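Irnon Publishes Results of Two-Arm Household Chore Trials

28 August 2023

Irnon today released results from a bench program that tests whether a two-arm robot can carry out small household chores without human help. The report covers 2000 attempts at tidying, sorting and putting away, run on a fixed table setup.

Of the 2000 attempts, 1639 ended with every item where the task sheet required it. Each attempt had a limit of 300 seconds. Attempts that ran over were scored as failures, even when only one item was left.

The weakest results came from small metal objects. Rings and short chains lie close to the table surface, and the gripper fingers have to meet it at a shallow angle to pick them up. Dropped or missed grasps of this type accounted for 191 of the failures. The rest were split between timeouts and items set down in the wrong compartment.

"A person puts away jewelry without looking twice. Our system is slower and needs a known table, known light and a box that is already open," said Nhyira Frimpong, head of testing at Irnon. "We would not put it in a home on these numbers. For repeat work at a packing bench, the gap is smaller."

The control software, Lodura, plans both arms together and stops them if their paths come too close. Version changes made in July reduced the number of such stops but did not improve grasping of thin parts.

Irnon will next run the same tasks at the Agbenyega repair shop, where trays and boxes vary from one job to the next. The full report, including task sheets and scoring rules, is available from Irnon on request under the project name Ullon.
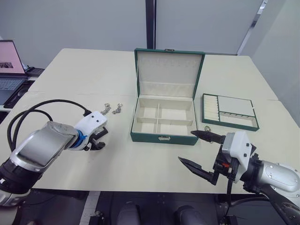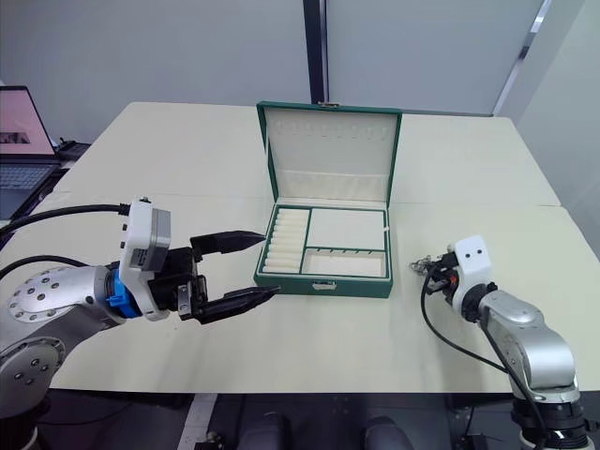
Two-arm setup at the test table with an open green jewelry box.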